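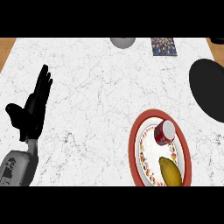 *An open hand over the marble table in our simulator, with a laid plate beside it.*

# About Brunovis

We teach robot hands to do small jobs on tabletops: moving a plate, picking up fruit, putting a book back where it was. We're a team of seven in Bukthorpe, up the stairs in the old Gelinow building, and most of us came here from other trades. We've had a piano tuner, a maths teacher and a baker on the team, and the baker is still the best of us at telling a good grip from a bad one.

Most of our work starts on a screen. We build a table in the simulator, put things on it, and let the hand have a go many times over before we try anything on the real arm downstairs. A new task usually gets 3,000 practice runs before we bring it down, and plenty of those are a mess! Plates get pushed, cups tip over, the fingers close a little early. We keep the messy runs and go back to them a lot, usually over lunch.

## Our open day

Once a year we open the doors to anyone who'd like to come in. The next one is on Mar 14, 2026, and we're already moving desks.

Last year's visitors filled the stairwell (sorry to everyone who waited by the bikes), and we learnt a lot from them. Children ask the best questions. One girl wanted to know how the hand decides which side of a banana to hold, and we spent most of the following week on it. There's a whole folder on our shared drive called "banana side" and it is still growing.

This year there will be two rooms:

- **The screen room**, upstairs. You choose the things that go on the simulated table and where they sit, then we run it and watch together. Awkward layouts are very welcome. Put the can right up against the rim of the plate if you like, we'd love to see it too.
- **The arm room**, on the ground floor. We run the same kind of task on the real arm, with a person at the stop button throughout. Please stay behind the yellow tape while it's moving.

Akihiko Chiba opens each session with a short talk on how a hand learns to hold something round. He started Brunovis in a borrowed classroom and he still draws everything on paper first, so expect a few pencil sketches to be passed about. Bring questions. He'll happily run over time.

## Murakami

Murakami is our own set of table tasks, and it's what you'll see running in both rooms. It now has 64 tasks in it, from moving one cup to clearing up after a whole breakfast. We add to it whenever we find something ordinary that turns out to be hard. Shallow bowls were a surprise. So were books lying flat, which give the fingers very little to get under.

Schools and clubs can ask for the Murakami task sheets and use them in lessons. They're written in plain words and most of them need only a table and whatever is in the kitchen cupboard. Last August a club worked through the lot using barbecue tongs and sent us their scores, which we've pinned up by the kettle.

## Coming to see us

Entry is free. Sessions last an hour, and the 752 bus stops at the end of our road. The arm room has level access from the yard; the screen room is up one flight with no lift, so we'll have a second screen set up downstairs. Tell us when you book if you'd like a quieter session, and we'll put you in the first one of the morning.

Groups larger than six should get in touch before booking. Tea and squash are in the kitchen, second door on the left.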